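# How I Get Marker and Mystery Gunk Off a White Table
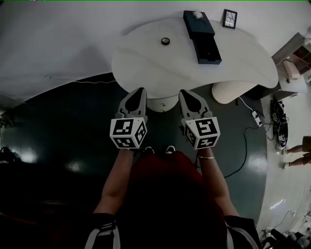
*The big white table, rounded end.*

I love a white table. I love it right up until somebody does homework on it, or eats blueberries on it, or sets down a damp receipt and walks off for the weekend. Then I have purple rings and backwards printing from the hardware store, and I'm out there with a rag again.

I've been at this for a few years now, first on the kitchen table at home and then on the big shared ones at Mastbridge, where I rent a desk and somehow became the person who cleans things (I did it to myself, I know). So these are the steps I use, in the order I use them.

## First, figure out what the top is made of

Look underneath or along the edge. Laminate usually shows a thin layer over some kind of board. Painted wood will have brush marks or little chips somewhere. Solid surface is the same color all the way through. If you bought the table new, the paperwork might tell you, assuming you kept it, and I never do.

Painted tops are the fussy ones. Skip the alcohol step on those completely, it can soften the paint and then you've got a dull patch forever. Ask me about the hall table!

## What you need

- Dish soap and warm water
- 2 soft cloths, one wet and one dry
- Baking soda
- Rubbing alcohol (laminate and solid surface only)
- A plastic scraper or an old gift card
- A cotton swab for testing

You don't need a melamine sponge. They work, but they're a very fine sandpaper, and on a glossy top they leave a cloudy spot you'll see every time the sun comes in.

## Step 1: Clear it and wipe it

Everything off, including the fruit bowl. Mix a small squirt of dish soap into a bowl of warm water, wring the cloth out well, and wipe the whole top from one end to the other. Dry it with the second cloth. Half the "stains" I've panicked over came up right here.

## Step 2: Scrape the stuck bits

Glue, candle wax, dried oatmeal. Hold the scraper nearly flat and push gently. If it won't budge, lay a warm wet cloth over it, go make a sandwich, and try again when you're done eating.

## Step 3: Baking soda for food stains

Stir baking soda with a little water until it's like toothpaste. Spread it on the stain, leave it for 6 minutes, then wipe it off with the wet cloth. Don't scrub hard, and rinse twice or you'll get a chalky film. Coffee and berry marks mostly give up after one round. Turmeric takes me several, and once I just left the faded bit alone and it went away by itself over a sunny July.

## Step 4: Alcohol for ink and marker

Test a hidden spot with the swab first. If no color or shine comes off, dab a little alcohol onto a cloth and work from the outside of the mark toward the middle, switching to a clean part of the cloth as it picks up ink. Open a window, and keep it away from the stove or any flame.

When you're done, go over that area with plain water and dry it.

## Step 5: Look at it from the side

Crouch down so your eyes are level with the top and look toward a window. Streaks show up right away. Buff them out with the dry cloth — an old T-shirt does fine.

## Things I've wrecked so you don't have to

Bleach turned one of my tops yellow. Oven cleaner, same story, only faster and smellier. Nail polish remover ate the finish off a side table from Burnen that I'd hauled up 42 stairs, and I was sore about it in more ways than one. And please don't ever mix bleach with any other cleaner, the fumes can really hurt you.

## How often?

Soap and water every night at home, if I'm being good. The shared tables get it whenever they look grim. Alcohol only when there's ink.

Next up I want to do the chair legs, which have been collecting black scuffs since summer.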